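Why Is Carpet Stripy? And Other Floor Questions

Hi, it's Nathalie again! Last time I wrote about door handles, and lots of you wanted to know about floors. So today we're looking down. Way down!
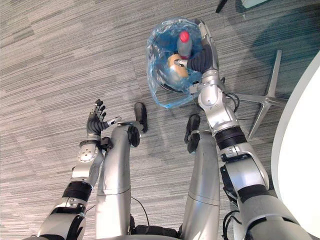
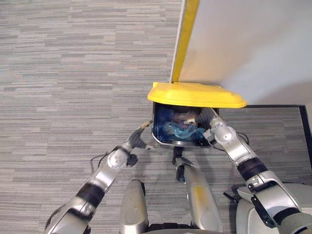

Gray carpet in both pictures, with a yellow-lidded trash bin in the second one.

Have you ever stared at a carpet like this and thought, wow, that's boring? I used to. Then I got down on my knees with a magnifying glass (my friend Femke thought I'd lost an earring) and I changed my mind.

Look for the little streaks. Some are light gray and some are darker. A crumb or a bit of fluff can hide in a pattern like that, but on a plain white carpet you'd spot it from the doorway!

Now hunt for very faint straight lines in the first picture. Those are seams. Lots of big carpets are made of squares called carpet tiles, laid side by side like a giant puzzle. If somebody spills grape juice, you can lift out one square and put in a new one. I once helped lay 208 of them in a single weekend, and my knees still remember it.

And what about the bin? A bright lid is easy to find, even when you're in a hurry with a sticky wrapper. When a lid is up you can drop things straight in, and when it's down it helps keep smells inside. The bag in there is light blue and all crumpled.

Try this at home! Pick one floor, sit on it, and draw a patch as big as your hand. Put in every line and speck. Mine took 30 minutes, and I used up two gray pencils.

Next time: why do some floors squeak?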